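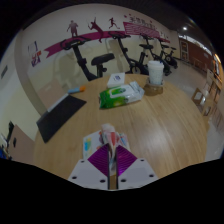
The Round Table: Frequently Asked Questions

Vullholm Fitness, upstairs room

We love this table. It's where people catch their breath after a ride, plan their next month of training, and stay far longer than they meant to. You've been asking a lot about it lately, so we put the answers in one place.

Who can use the table?

Anyone with a Vullholm membership or a day pass. You don't have to be riding that day! Plenty of members come up just to read or write in their training log, and parents often wait there while a teenager is in a session. If there's a free chair, it's yours.

Can I reserve it?

Only on Saturday mornings, when the Drivden riding group meets for coffee between 9 and 11. The rest of the week it's first come, first served. It's round, so squeezing in one more person is easy, and most people are happy to shift over.

What happened to the old table?

The old one was a long rectangle that stuck out toward the bikes, and everybody caught a hip on the corner sooner or later. We sold it to a member for his garage and he's delighted with it. The round one came from Böttcher, a secondhand furniture store across the river, and it cost us $179. We think it's the best money we've spent up here. It's a light wood with lovely long grain, and it shines when the ceiling lights are on.

Can I eat at it?

Snacks, yes. Bananas, bars, crackers, a sandwich if you've earned one (or if you haven't). Please save hot meals for the downstairs kitchen, where there's a microwave and a proper sink.

And drinks?

Yes please! Tall paper cups are the ones that worry us, so we set out a holder to stand them in. It's a simple round thing and it works great. If the holder is taken, ask at the desk for a coaster. Water bottles with a closed top can go anywhere.

What are the wet wipes for?

For the table, for sticky hands, for your phone screen if it's in a sad state. The green and white pack lives in the middle and everybody is welcome to it. Close the flip top when you've pulled one out, or the next few in the pack dry up. We don't use these on the bikes, though. The bikes get the spray and cloth from the rack by the door.

How do I clean up when I leave?

It takes a minute, and it makes such a difference to whoever sits down next.

1. Gather up wrappers, twisted bits of packaging, leaflets you're finished with and used tissues.

2. Take your cup with you. If there's liquid left in it, empty it in the restroom sink first.

3. Wipe your part of the table, following the grain.

4. Put the wipes and any unused tissues back toward the middle.

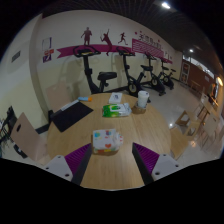
5. Slide your chair in. The wooden chairs and the little stool do wander around the room during the day, and it's a big help to the next class if there's a clear way through to the bikes.

Where does everything go?

Paper leaflets and clean cardboard go in the blue bin on the landing. Wrappers, wipes and tissues go in the trash. Please don't flush wipes, even the ones that say you can. Paper cups go in the trash too, because our hauler doesn't take them for recycling.

Can I work at the table on a laptop or tablet?

Of course. The Wi-Fi reaches it nicely. There's an outlet low on the wall near the door, but the cord won't reach without crossing the walkway, so come with a full battery. When a class is on, it gets loud and very cheerful up here, and you may want headphones.

Whose marker is that?

Ours! We keep one up there for the class sign-up sheet and for writing your name on your cup. Put the cap back on until it clicks. The good markers last us ages when people do that, and about a day when they don't.

Will a spill ruin the wood?

No, as long as it's mopped up soon. Chi-keung Ho gives the top a coat of Zutis oil every May, and it has come through coffee, beet juice and an entire bottle of electrolyte drink without a mark. For anything stubborn, use a damp cloth and a drop of dish soap. No scrubbing pads, please, and no bleach.

I left something on the table. Where is it?

Try the basket at the front desk. We do a sweep at closing and everything goes down there. Smaller things like keys and earbuds go in the drawer, so ask Detlef Brinkmann or whoever is on shift. We hold on to items for 3 weeks. At last check the basket held 101 single gloves and socks, and we would dearly love to send some of them home!

Can I leave my bag on the table while I ride?

Hooks and lockers are better. Bags take up a lot of room on a round top, and the bikes are close enough that you can keep an eye on the hooks while you pedal.

Are the chairs heavy?

Not at all. Most people can lift one easily. Please pick them up when you move them, since the floor up here shows scrapes. There's a cushion in the closet if you find plain wood hard after a long ride (many of us do).

Could we have a second table?

We've measured and measured. A second one that size would block the row of bikes, but a narrow shelf along the side wall might fit, and we're looking into it. If you have an idea, or a nice shelf you don't need, leave a note at the desk.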